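Food Handling 1, Olitgate Adult Education
Session notes, 13/02/2019
Tutor: Chrysanthi Vrettos

Sorting mixed fruit before storage

Take everything out of the bag and spread it on a clean cloth or towel, one layer deep. Fruit left in a heap bruises at the points of contact, and the bruises are easy to miss until they soften.

Sort first by type, then by condition. Pick each piece up and look at the underside and the stem end. Surface russeting or brown flecks on a yellow skin may be harmless. Press lightly beside the mark with a thumb. If the flesh gives there and nowhere else, put the piece in the "eat first" bowl.

Apples go in the refrigerator drawer, away from everything else. They give off ethylene, and kiwis kept beside them ripen quickly. To ripen a hard kiwi, put it in a paper bag with one apple and check it after 2 days.

Mandarins keep best cool and loose. Do not seal them in plastic. One moldy mandarin means checking all the others.

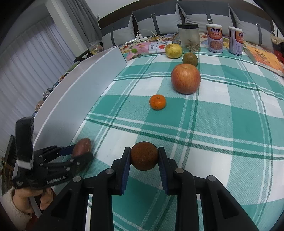
Fig. 1. Mixed fruit on a checked cloth, with an apple, a kiwi and a mandarin among the pieces.

Wash fruit just before eating, not before storage.

For next week: weigh the fruit you have at home by type and bring the list. If you have no scale, borrow one from the Ferside room.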